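Jumbridge Play Food Set - Burger, Fries and Bowl

Clevine Toys / Pretend Kitchen / Loose Food 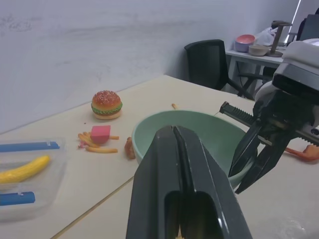 Babatunde Onyeka wrote in to ask if the fries come loose or stuck together in one lump, as the last set he bought had them molded to a carton and his daughter gave up on it in a week. Loose. Every fry is its own piece, you can pile them, count them out, lose them under the couch.

The burger comes apart too. Top bun, lettuce, bottom bun and so on up. Sesame speckle on the top bun, green lettuce layer, bottom bun a bit lighter than the top. Stacks back up in any order, kids will put the lettuce on the outside and thats fine.

Bowl is pale sage green plastic. Wide, shallow, easy for small hands to reach into. Good for serving, also good for cleanup - sweep the fries in and done.

Item no. 635
Ships in a plain box, no window
Ages 3 and up
Small parts. Not for under 3s, please take this one seriously

What you get

Burger, comes apart in layers
Loose fries, short and long mixed
Sage bowl
Banana
A few fried bits for the side, orange-brown
Printed card with play ideas (English only for now)

Not included: clear storage box, pink cube, table, anything else on the table. Storage box is sold separately, see item 897 below.

Colors

Yellow-orange fries, yellow banana, green lettuce. Buns vary a little from batch to batch. The December batch came out darker on the top bun and we still have a few of those, if you want the darker one say so in the order notes and we'll try. No promises.

Bowl comes in sage only. We get asked for pink and lavender a lot. Looking into it.

Care

Wipe with a damp cloth, mild soap. No dishwasher - the fries go soft and bend and don't bend back. Dry everything before it goes in a box with a lid. Bowl can go in the sink with the regular dishes but we would not microwave it, it is a toy bowl, not rated for real food.

If the buns get sticky, a little baking soda in warm water. Rinse. Don't use nail polish remover, one customer did and the sesame came off.

Play ideas from the card

Order up: one child calls the order, the other fills the bowl. Swap after each order.
Fry sort: long ones in one pile, short ones in another.
Build from memory: look at the burger, take it apart, build it again.
Bowl toss, indoors, sitting down. Move the bowl back a little each round.

Speech and OT folks buy this set for scooping and picking-up practice. Thin fries are harder to grab than the buns so start with the buns.

Goes with

Annamalai Fry Refill, bag of 80. Same size and color as the fries in this set, will mix right in.
Tikon Clear Box, item 897. Fits the whole set with the bowl on top. No lid latch on the small size, sorry, get the medium if you need one.
Jumbridge Breakfast Set, item 700. Back in stock soon, we hope.

Replacement pieces

Lost the lettuce? It is always the lettuce. Send us the item number and which piece, we keep spares of everything except the bannana, which comes from a different supplier and only in full cartons. Pieces go out by regular mail, no tracking. Shipping is free on one piece, after that it's the normal rate.

Returns

30 days, set complete, any condition short of chewed. Put the order number inside the box and on the outside too please. We count the fries when a set comes back so check the couch first.

Classroom orders

Four sets or more, email before you order so we can pack them together. Purchase orders OK from schools and clinics. For classrooms we suggest one extra bowl per table, otherwise it's a fight over who gets to serve. Extra bowls ship flat-rate with the set, or add them later with a refill bag.

Page updated July 20, 2025. Refill bag count corrected - the old page had it wrong, the printed label was right.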